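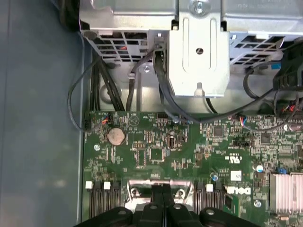
One regular at the Urkano open day told us the coin cell is the first thing to check when an old desktop forgets its date and time, and that people scrap good computers over it every week. It was a fair start to the visit.

Urkano takes in used office computers in a former print shop in Grurdale. The open day cost 3 dollars and ran all afternoon. We were shown the benches, the parts shelves and a small sales counter at the back.

Most of the time goes into desktops. The side panel comes off, the cables are checked where they plug into the drives and the board, and a drive cage held by a thumbscrew can be out quickly. Coin cells are replaced as a matter of routine. A refurbished desktop sells for 40 dollars without a monitor.

Server boards get their own bench. They are green and crowded like the desktop ones, but with long banks of black memory slots, and the processor sits in a metal bracket with a lever. Staff were firm that visitors keep their fingers off the socket - a bent pin can finish a board.

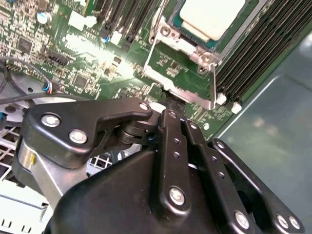

Getting there and prices

Parking is behind the building, next to the Pleso warehouse. The counter takes cards. Tested server boards start at 40 dollars, and a complete server was marked at 900. The next open day is in August.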